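Why Is Cardboard So Strong?

For readers ages 8 to 11

Paper tears easily. Cardboard is made of paper, yet a cardboard box can hold a stack of heavy books. The difference is in the shape of the paper inside.

What is inside the wall of a box?

Look at the cut edge of a shipping box. There are 3 layers. The two outer layers are flat and are called liners. The middle layer is bent into waves and is called the medium. Each wave is called a flute. Glue holds the tips of the flutes to the liners.

The proper name for this material is corrugated board. "Corrugated" means folded into ridges.

Why do waves help?

A wave is a row of small arches. When something presses on an arch, the push travels down both sides and spreads out. The flutes also hold the two liners apart. Two sheets held apart are much harder to bend than two sheets lying together.

Direction matters too. In most boxes the flutes run up and down, like columns in a building. Turn the box on its side and it can hold less weight.

How is it made?

1. Wood chips or old boxes are mixed with water to make a mush called pulp.
2. The pulp is spread on a moving screen. Water drains out, and the sheet is pressed and dried.
3. Steam softens the sheet for the middle layer. Rollers with teeth, like long gears, press it into waves.
4. Starch glue is put on the tips of the waves, and the liners are added.
5. The board is cut, creased and folded.

At the Semiron mill in Ashworth, the board is tested before it is cut. A machine squeezes a small piece until it folds, and a dial shows the force. "A damp piece folds much sooner than a dry one," says Tzu-hsuan Mok, who runs the test room.

Is every box corrugated?

No. Cereal boxes are made of paperboard, a single thick sheet with no waves. It is lighter and easier to print on, but it bends more easily.

Many boxes have color only on the outside. A box can be blue on its printed sides and brown inside, where no ink is needed. 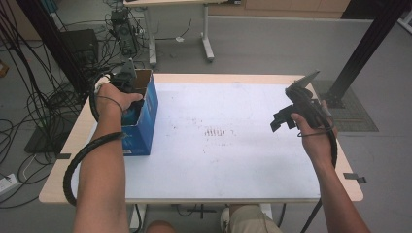
Source: Dindier Picture Library

Try it yourself

Fold a sheet of paper back and forth like a fan. Lay it across two cups, with the folds running from cup to cup. Put coins on top, one at a time. Then do the same with a flat sheet - it will sag much sooner.

Words to know

Flute: one wave in the middle layer.
Liner: a flat outer layer.
Pulp: wet, mashed plant fibers.

Text by Thodoris Kokkinos. Last updated 16 June 2022.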